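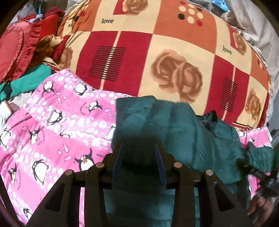
Slide 1. Opening: warm bedding and winter coats in small apartments

Good evening, and thank you for the invitation to Wanell. I will speak for 28 minutes and then we have time for questions. Please stop me if my English is not clear.

My subject tonight is storage. I mean the big soft things that we need for five months and then must live with for the other seven. Comforters, blankets, padded jackets. In my building in Duvberg every apartment has one closet, and one winter comforter can fill it.

(Wait for people to sit. Ask who has a closet deeper than their arm. Let them answer.)

Slide 2. Where I learned this

I worked for nine years in the laundry and storage service Petrenko. People brought us their winter things in March and took them back when the first frost came. In my last season we had 292 bundles on the shelves. Most of the complaints we received in the fall had the same cause, and the cause was moisture. The things were put away a little damp, and they came back with a smell.

So my first advice is boring. Dry everything one day longer than you think is needed. A comforter can feel dry on the outside and still be damp in the filling. Put your hand flat on it and press for a slow count of ten. If your palm feels cool, wait.

Slide 3. Wash first, or only air?

I am often asked if everything must be washed before summer. My opinion is yes for jackets, and it depends for comforters. If the comforter had a cover all winter, one good airing by an open window can be enough. A jacket has no cover. The collar and the cuffs collect skin oil, and this oil turns yellow in storage.

Before washing a jacket, close all the zippers and empty the pockets. Also the second pocket, which people forget. We found bus tickets, keys, and once a boiled egg.

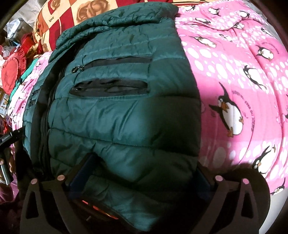 At this point in the talk at Skirnel, a woman in the second row objected that washing takes the warmth out of a padded jacket, and that her mother only brushed hers. I think she was partly right. Washing too hot, or with too much soap, makes the filling stick together, and then the cold passes between the lumps. But with a cool wash, half of the usual soap and 2 rinses, I have not seen this problem.

(If somebody asks about dry cleaning: say that I follow the label, and move on. It took too long last time.)

Slide 4. Folding or squeezing

Now the vacuum bags. I know many of you like them. They save space, this is true. But filling that is pressed flat for half a year does not always rise again. For a synthetic blanket I accept it. For down I do not recommend it.

What I do at home is the loose roll. Fold the comforter in three along the long side, then roll it with your forearms and do not kneel on it. Put it in a cotton bag or an old pillowcase. The bag must let air pass. For jackets, fold the sleeves in to the back, fold once across the middle and lay the hood on top. 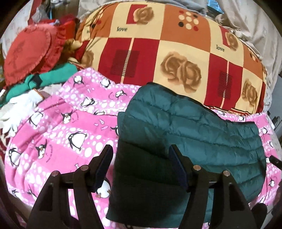

Keep the heavy pieces at the bottom and the padded ones on top, so the padding does not carry weight all summer. Under the bed is a good place if the floor is dry. The top of a closet is better in old houses. An outside wall is the worst place, and in Duvberg almost every closet is on the outside wall, so leave a gap the width of your hand.

Slide 5. Taking them out again

Do not wait for the first cold night. Open the bags a week before and shake each piece by the window. If there are flat places in a comforter, hold it by two corners and shake, then turn it and hold the other two.

(Pass the cotton bag around the room now. Ask for it back before the questions.)

Slide 6. Questions

The handout has the drying times on one side and the folding steps on the other. The copies are on the chair next to the door. If you have a wool blanket, please ask me separately, as wool has moths and moths need their own evening.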